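Notes on Keeping a Shared Workbench in Order
Saturday, March 31, 2018
By Miroslava Onyshchenko
Reading time: 2 minutes

The bench at Zokenura has been under review in January and again this month. The purpose of the review was modest: to decide what should remain on the work surface between tasks, and what should return to the cupboard.

The principal difficulty is cable. Network work requires a quantity of it, and a surface that was clear in the morning is seldom clear by the afternoon. The present practice is to coil each spare length and place it toward the side, leaving only the lines in use across the middle. The orange power strip stays on the right, where its sockets can be reached.

Hand tools are treated differently. A green-handled tool may rest on the dark gray speckled board at the back, beside the network switch, for as long as the work continues. It is to be returned to the drawer at the close of the day. 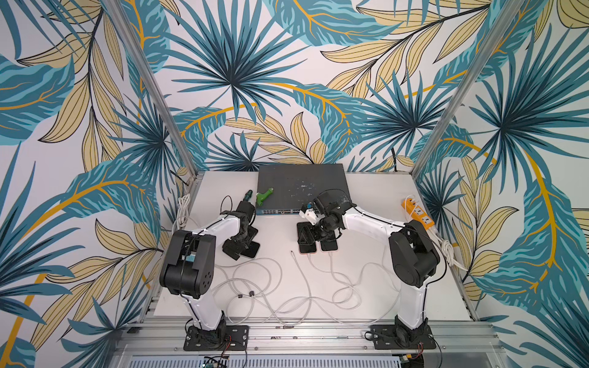
Taras Palamarchuk wrote to say that coiling is of little use without labels, and that he marks both ends of every cable longer than 80 inches before it leaves the drawer. His suggestion has been adopted. Labels are now kept with the ties, in packs of 72, and users are requested to write the date as well as the destination.

The wallpaper has also been the subject of correspondence. The large tropical leaves, with their orange-gold veins, were selected by the undersigned and will be retained. Vira Kostiuk has asked for plain white on two occasions – the request has been noted.

A second drawer is on order from Prurner. Until it arrives, adapters should be stored in the lower cupboard.

Contact | © 2018 Miroslava Onyshchenko | Back to top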